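Speaker notes, "The Small Stuff Drawer," Clarkthorpe library evening, 6 January 2019

Okay, hello, thank you for coming out right after the holidays. Wait for people to sit. Water on the left, don't knock it over like in December.

Start with my drawer. You all have one. Mine was in the hallway in our place on Semple, and it had 761 things in it when I finally tipped it out (yes, I counted, my sister Annag Dow was there and she'll back me up). 92 of them were caps and lids with nothing to go on! Pause for the groan.

So the first thing I tell people is put a cloth down. Any old cloth, a holiday one is fine, you've probably still got one out. Little dark things show up so much better on something pale, and when you're done you can pick up the corners and pour whatever's left into a bag. Then get a box lid, a shallow one, and let that be the only place where "sorted" lives. Everything else stays out on the cloth until you've made up your mind about it. Hair clips, nuts, round caps, that clear lid you swear goes with something.
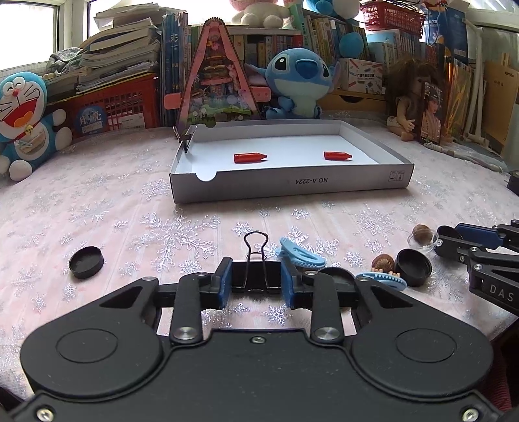
Dorottya Szabó wrote to me after the last talk and said she can't stand the lid idea, she uses a muffin pan, because in a lid it all slides into one corner and you're back to a drawer. Fair enough, Dorottya! I've tried it since and it's great for nuts and screws. Hopeless for hair clips, though, they stick up and snag your sleeve.

Binder clips. Spend a minute on these, people always ask. I clip one on the side of the lid and that's where the paper labels go. Big ones go back to the desk, little ones live in the kitchen for bags of rice. Ask who has more than 25. Somebody will.

Caps next. My rule is two weeks in a jar by the sink, and if the bottle hasn't turned up by then, out it goes. Tell the glue story here if we're running early, skip it if not.

Hand round the sign-up sheet for the Cileck swap table. Bit-na Baek has the pens. Then questions, and remember to repeat them for the back row.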